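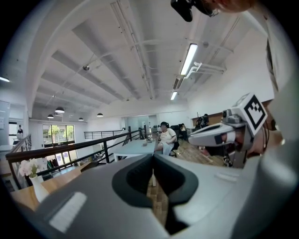

Liette Fehr trusted the Sosska pads because they were dull. The Tesov pads were softer and gave better numbers, and she distrusted them for it. She had 1,501 closures logged on the first set and 1,518 on the second, and the difference bothered her more than the slip rate did. Across the railing the person in the headphones had not turned their chair. She held the left gripper level, looked down the notch in the dark rubber to the floorboards, and brought the right one in until its marker cube faced her.

"Drift?" said Meinrad Steiner.

"Under the fluorescent tube. A little."

"Presora said none."

"Presora tested in October, with the blinds down."

He wrote that in the margin. The contract called for another 200 closures per pad – same object, same height, same hand. Her hand had not been in the contract.

"Which one do you want to recommend?" he asked.

"The one with the log I can explain."

"That would be neither."

She squeezed the handle. The counter went up by two.

"Again," said Steiner, and drew a line under the page.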